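Pela promises a forest that remembers you. The demo is less sure

Clenov, the two-person studio behind the walking game Pela, has put up a new demo and says the full game is still on track for July. That would be easier to believe if it hadn't said the same thing before the last two delays.

The pitch is simple. You wake up on a hillside called Lanness, you walk, and the woods change according to where you go and how long you stay there. There is no combat and no map. Designer Lerato Kekana calls it "a forest that remembers you." The store page goes further and promises that no two players will ever see the same valley.

After three runs through the demo, we have doubts. The opening stretch came out nearly identical each time, down to the stream and the fallen trunk across it. Past that point the trees do grow in as you approach, and the effect is pretty, but it's hard to tell whether the game is reacting to you or just drawing things late. Standing still for ten minutes got us some ferns.

Programmer Lộc Trịnh says the demo uses a cut-down version of the growth system, with 76 plant types against a planned 113. "The rules that track your path are in there," he told us. "They're turned down so people can finish in one sitting." Why you would turn down the one feature the game is being sold on, he didn't really explain.

The money is another question. Clenov's crowdfunding drive closed with just over 2000 backers, enough to pay for the base game and for music by Khanyisile Pillay, whose score is the best thing in the demo by some distance. It wasn't enough for the night cycle, which is still listed on the page under "features" with a small asterisk. Backers who asked about the asterisk in the comments got a reply 116 words long that doesn't contain a date.

Early testers are split. Walter Cuadros, who backed the game at the lowest tier, liked the mood but found himself walking in circles on purpose to see if anything would happen. "A mushroom came up," he said. "I think it was going to come up anyway."
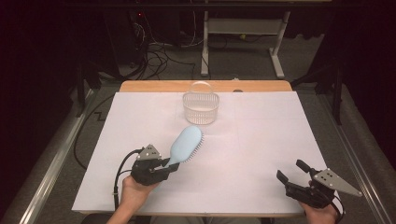 Will progress from the demo carry over to the full game?

Clenov says saves will not transfer, and the valley you grow in the demo is wiped when the full version is installed.

The demo is out now on PC and takes less than an hour. A console version is described as "under discussion," as it was last year. Kekana says the next update will show the full growth system running without edits, and we'll hold off on preordering until it does.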